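Slide 1 — title, wait for people to sit down

Hi everyone, thanks for coming back after lunch. I'm going to talk about teaching a ground robot to drive by driving it yourself, badly, a lot of times.

Slide 2 — who did what

Mention Kinga Hajdu (operator rota) and Mieczysław Wysocka (everything with a battery in it). Our rover's called Drokby. Don't explain the name, it takes too long!

Slide 3 — the numbers

395 drives by remote control, 253 kept. Most of the ones we tossed were me labelling the goal wrong, so blame me and not the operators.

Slide 4 — sticks or hands

We tried it 2 ways. First a plain gamepad, then walking beside the rover and pushing it by the handle with the motors slack. I loved the pushing! You feel every rut. But you also block half of what it sees, and your favourite line through the ground ends up being the one that's nice for your ankles.

(Ask who's used a gamepad for this. Usually most of the room.)

Slide 5 — open ground

Indoors the walls do half the steering for you. Out on sand, with a few trees and nothing like a path, two operators given the same goal will pick totally different lines and both be fine.

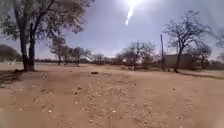

So if you average those lines, you can get a route neither person would ever drive. We ended up having each operator say their plan out loud before touching the sticks — go left, go right, whatever — and saving that with the drive. Kinga's idea, on a Thursday when we were all pretty grumpy.

Slide 6 — what I'd change

Shorter sessions. After 22 minutes my own steering gets lazy and the robot learns that too.

Skip slide 7 if we're running over.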